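Workshop Tips from the Nukoveck Robotics Club: Cables, Screws and a Clean Table

We have 16 students in the club this term, and by the time June comes along and the Clurkelberg meet is close, every one of them has learned something about keeping a bench in order. Most of it would serve you just as well in a garage or a sewing room, so I've written a few things down between practices.

Start with the cable. Before you run any arm, lay the slack out on the table and follow it with your finger from one end to the other. A loop is fine if you know where it goes, but keep the plug ends where you can see them. We had a connector snag in the Brundik round last year, and it cost us 13 points and a good deal of dignity – the poor kids talked about it all the way home! 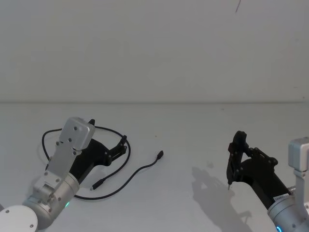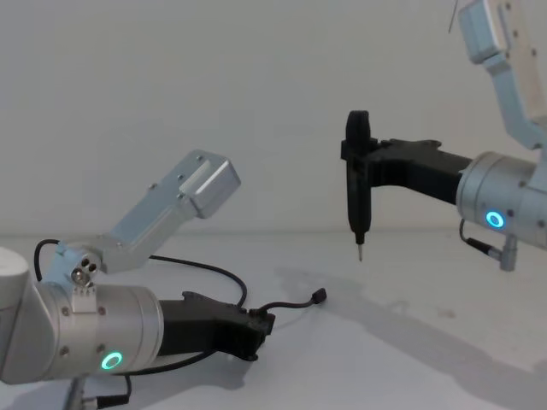
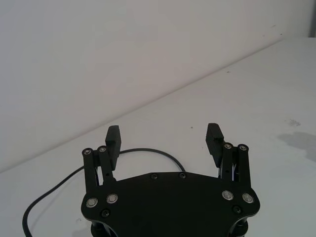 Two arms and their cabling at the practice table (first two pictures), and a gripper with its fingers open (last).

Next, the little screws. Check the ones on the finger linkages before every practice, with a hex key that really fits (a worn key will round out a small socket before you know it). A snug quarter turn is plenty. I keep ours in an old muffin tin, sorted by length, and I buy refills in the box of 1,000, which sounds like madness until you've watched a room of teenagers take something apart.

For driving practice, bring the tip straight down over the spot and stop a little above it. Look from the front, then from the side, and only then go lower. Our Urban team kids do this by hand first, with a plain screwdriver and a scrap of pine, and I do think it helps them.

Last of all, wipe the table with a barely damp cloth and let it dry before the arms go back on. Spare cables get a loose coil and a strip of hook-and-loop tape, never a tight knot, and they hang on the pegs by the door.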